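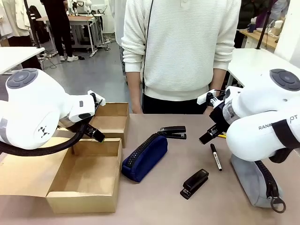 Start with the Cakari account. We took over their public affairs work in June with one brief: get the packaging rules explained to members of the state house. Most offices had never heard from a small firm on this. An open cardboard box on a tabletop is the whole subject of the bill, and that's how we put it to staffers. Pause for questions.

Next, the numbers. 58 letters sent, 13 meetings held, four of them with committee chairs. Edeltraud Oberholzer ran the meetings and will take this part.

Then Bassi. Keep it short, they are still a client. Hand over to Gualtiero Ruggiero.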